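Two arms and a shopping list

Pirjo Saarinen keeps a spreadsheet called "Everything but the robot", and it is the best thing I have read all year. It has 15 tabs. One of them is devoted entirely to cable clips.

Saarinen plans equipment for Permont, a small outfit in Skadside that is teaching pairs of robot arms to handle cloth: picking it up, pulling it straight, folding it, stacking it. When the firm took the plunge in May, she was handed a single quote for the arms and asked whether the budget could stand it. "I said yes to the quote and no to the budget," she says. "There was a line for arms and a line for 'other'. The whole job lives in 'other'!"

She is right, and I wish more people starting out would see her list before they sign anything. Arms are the exciting part and they arrive in lovely big boxes, but then you need something to bolt them to, walls round the work area, power, a computer, spare fingers for the grippers (always spare fingers) and a tabletop at the height the arms like, which may well be a different height from the one you like.

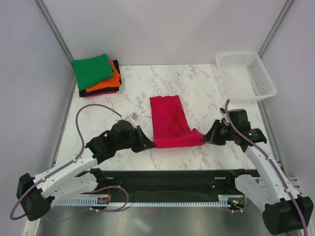
Cloth is a wonderful thing to start with if you are planning a first cell. It's light, so you can look at smaller arms. It's cheap, too. Permont's first order was 600 plain cloths in several strong colours, from a supplier called Nakpan, and the bill was so small that the finance office rang up to ask if a page was missing. The catch is that you really do want two arms. One can drag a cloth about quite happily, but holding two corners level and keeping an edge tight takes a pair, and a pair means two of everything on the spares tab as well.

Saarinen's rule is to price the cell as it will be on an ordinary working afternoon. Who puts the cloths back? Where do the finished ones go? How long is everyone standing about if a cable gets pinched? She put 800 euros aside for cables and fixings alone, got teased for it, and had spent most of it by the end of the summer. Moving cables wear out at the bends, and a wrist bends all day long.

Then there is the question of buying or renting. Permont got a rental offer from Pruralent, which would have swapped faulty arms within the week, and Saarinen was tempted. What settled it was hours. She reckoned on 3000 hours of use before the project's first big review, and at that rate the rental came out dearer, even after she had added a service contract and a third arm to keep on the shelf. For a shorter trial she would have rented without a second thought, and she says so to everyone who visits.

The third arm is still in its box, by the way. It has its own tab.

Next on the list is a second table, a bit deeper than the first, for towels and perhaps shirts. Saarinen has already measured the doorway.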